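# How a Robot Learns From People
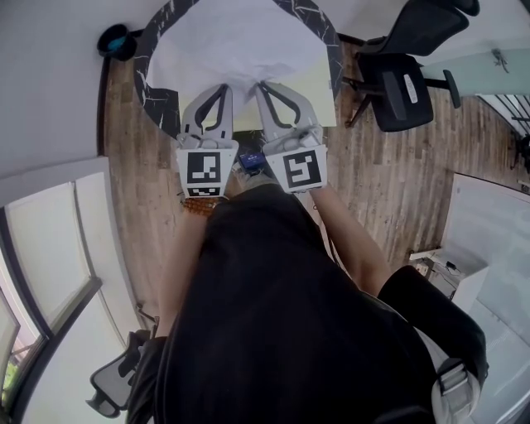
*Reading time: 1 minute*

A robot doesn't know how to pick things up. Someone has to show it, over and over. Each time someone shows it, we call that an example.

At Bidlow, people make examples with two grippers, one in each hand. A gripper has two curved jaws that work a bit like your finger and thumb. The person stands at a table and does a small job with the jaws, such as moving a sheet of paper.

Look for the black-and-white square patterns on the grippers. They are called markers. A computer can find a marker in a video and work out where the gripper is and which way it is tilted.

One example is not enough. If a robot only saw paper lying flat, it might get stuck on paper with a crease in it. So people do the same job in different ways and on different tables. The paper job has 357 examples so far, and all the jobs together have 1,873.

Then the computer studies the examples and looks for what they share. After that, a robot gets to try the job. If it drops the paper, people go back and make more examples.

**Word to know:** *data* means information that has been collected.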